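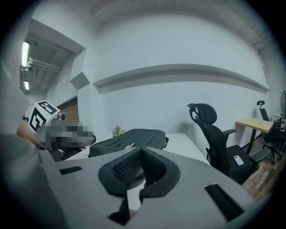 The arrangement of a desk at the close of a working month is a subject to which I have given more attention than most of my acquaintances consider reasonable. Regular readers will recall that in June I undertook to keep my desk at the Fernham office clear of everything not in daily use. This entry records how matters stand.

The desk itself is white, and was chosen over the darker model on the grounds that dust and clutter would show on it sooner. It has performed as intended. The black bag has become the principal item to be managed. It is a soft fabric bag with a strap, it does not hold its shape when set down, and it occupies whatever area it is given. The former practice was to hang it from the back of the chair, which pulled the chair over on 2 occasions, the second of them during a call with the Dellcombe branch. The practice now is to set it on the desk on arrival, take out what the morning requires, and close it.

The contents were reviewed in full. I removed 31 items, among them 4 expired parking permits, a quantity of receipts from Skederach, a single glove, and a charger for a telephone I no longer own. The receipts have been placed in an envelope and will be dealt with at the proper time. The glove has been retained pending discovery of the other.

Flowers were not part of the original plan. Zarmeena Paracha, with whom I share the room, has long maintained that a desk with nothing living on it resembles a counter at a licensing bureau, and it was on her recommendation that I began buying a small bouquet from Kazmi, the shop beside the station. Pink has been the standing preference. The stems are cut short so that the blooms remain low, and the leaves are left on above the water line. A taller arrangement was tried in the spring and discontinued, as it could not be seen past in conversation.

There remains the question of whether flowers and a bag should share one end of a desk. My position is that they may, provided the bag is put down first and the flowers second. Ms. Paracha has proposed a hook on the wall. I have measured for it, and the only suitable stretch of wall is behind the door, where the bag would be struck each time someone came in. The proposal is therefore under consideration and is likely to remain so until the room is repainted.

Correspondence on the previous entry, concerning drawer liners, has been received and read. I will reply to the reader who asked about cork once the sample arrives.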